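Notes and data from the coffee bean table at the Soreck open day, 21 February 2021. Written up by Zakhar Holovko for people who came along, and for anyone who wants to use the recordings.

# Jitpraphai: bean scooping, open day set

Jitpraphai is a small set of robot arm recordings, all of one job: take coffee beans from a glass container with a spoon and put them in a dark blue mug. We ran it live in the front hall at Soreck, with visitors standing close enough to ask awkward questions. They asked plenty, and some of the best ones have ended up in the notes below!

I had expected people to drift off after a minute or two. Instead we had a row of children calling out "left a bit" to an arm that can't hear them, and a retired baker who wanted to know why we hadn't given it a proper scoop. (Fair point – the spoon is harder, and harder is more fun to watch.)

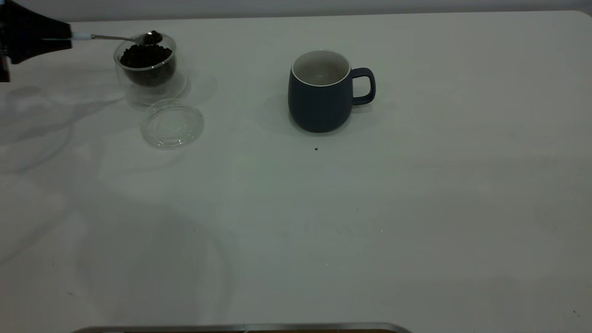

The arm was driven by hand for every run in this set, using the Gretiretti controller. Visitors could have a go after a short practice, and their runs are kept in with ours. Please don't treat the whole set as expert driving. Some of it is lovely and smooth, some of it is a person finding out which way is up.

## What's in it

| Item | Value |
|---|---|
| Runs | 500 |
| Runs driven by visitors | 77 |
| Drivers in total | 42 |
| Views per run | fixed camera, wrist camera |
| Task text | "spoon some beans into the mug" |

Each run has its own folder, with both videos, the joint positions and a short text file called `notes.txt`. The notes are whatever the person at the desk typed at the time, so spelling varies and a few just say "nice".

## How a run goes

1. Lid off and flat on the table, mug in place.
2. Driver brings the spoon to the beans and takes a load.
3. Spoon travels across to the mug and tips.
4. Arm goes back to its start pose and the recording stops.

Step 2 is where nearly all the time goes. Beans roll, and a spoon that looks full can lose half its load on the way out. The wrist view is by far the better one for judging this, and it was the screen most people crowded round.

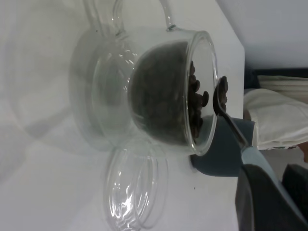
*Wrist view: spoon at the mouth of the glass, a few beans in its bowl.*

## Questions people asked

**Does it know what coffee is?** No. In these runs it does what the driver tells it. The Troltitz model, which we hope to train on this set, will only learn from the pictures and the movements.

**Why beans and not water?** Beans can be swept up with a brush. We also like that you can see single ones move.

**Can it make me a cup?** Not yet, sorry. I'd be first in the queue.

**How hard does it grip?** Hard enough to hold the spoon steady. The setting is the same in all runs and is written in `setup.txt`.

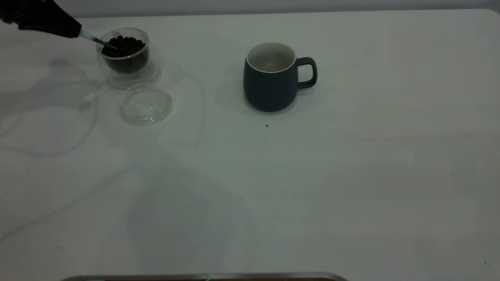

A girl of nine or so asked what happens if the spoon goes in too deep, and I let her find out. It's run 1273 (the numbers carry on from an older set, so don't go looking for run 1). She pulled it back gently and tried again, and I think it's the run I've watched most since.

## Known problems

- Light in the hall changed through the day, and we didn't correct for it.
- Stray bits of bean were sometimes left on the table between runs.
- The mug was put back by eye, so its place shifts a little.
- Sound was not recorded.

## Using it

Free for teaching and research. If you make something with it, do write and tell me – I'd love to see. We plan to set up the table again in July, this time with rice, and the new runs will go in a separate folder called `rice`.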